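Frequently asked questions about the Millska Toy Library

Who can become a member?
Any family living in Millska or in Nemness. Grandparents and childminders can also join, with their own card. Please bring a paper with your address when you come the first time.

How many toys can we take home?
Each card gives the right to 2 large toys and 5 small ones. A puzzle counts as small, even when the box is big. A game with many pieces in a bag counts as one toy.

For how long?
You can keep them three weeks. If another family has not asked for the same toy, you can prolong by telephone or at the desk. In July we are closed, so everything borrowed in June stays with you until we open again.

We lost a piece. What must we do?
Tell us when you return the toy, please do not hide it. For one small piece we ask nothing. If the toy cannot be used without the piece, Makis Tsolakis will look if he can find a replacement, and we write to you about the price before ordering.

Do I have to clean the toys?
Yes, with a damp cloth and a little mild soap. Do not put wooden toys in water. Costumes should be returned unwashed, we wash them ourselves because some of the colors run.

Can I reserve a toy?
Yes, write the name of the toy on the reservation list at the desk. We keep it for you until 9 in the morning of the second opening day, and after this it goes to the next family.

Do you accept used toys?
We accept them if they are complete and have no broken edges. For soft toys we have unfortunately no more place. Ask for Areti Liapis before you carry something heavy up the stairs from Gagnon Street.

Is there a toy kitchen?
We have the Geda kitchen, which stays in the playroom and is not for lending. The dishes and the play food can be borrowed separately and count as small toys. Children under three should play with the food only when an adult sits with them.

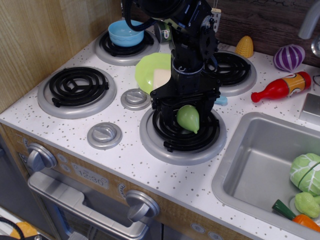
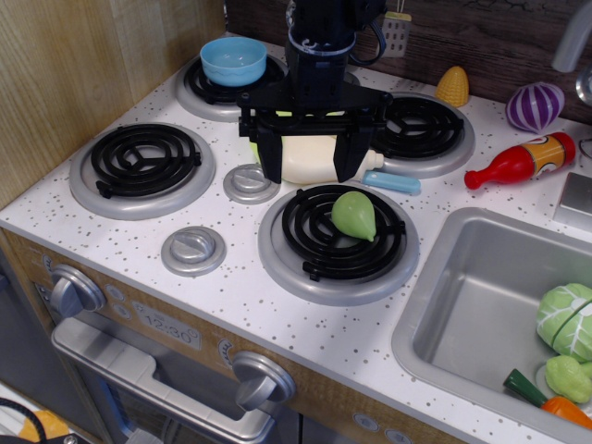
Toy stovetop with coil burners and light blue bowl. First picture with the green pear, second with the cream-colored squeeze bottle.

Can I come without being a member?
You are welcome to visit the playroom, but to borrow you need a card.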